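Why my gripper opened without a command
February 2019

I promised Marilou Tolentino that I would write about the fault which took my whole evening. I work with a simulated arm and a table of colored blocks, and the program is called Ludano.

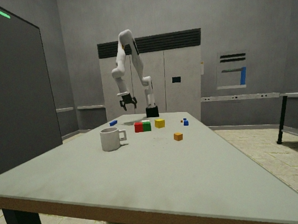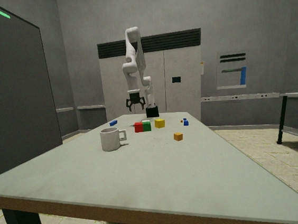 At step 328 of a run the fingers opened by themselves and the block fell. I first blamed the friction, and this was wrong. My script waited 200 milliseconds for an answer, and when no answer came, it sent the start position again. In the start position the gripper is open.

Now the script holds the last command and stops with an error. I still have to check what happens when I press pause – Kenneth Catacutan says it can cause the same thing.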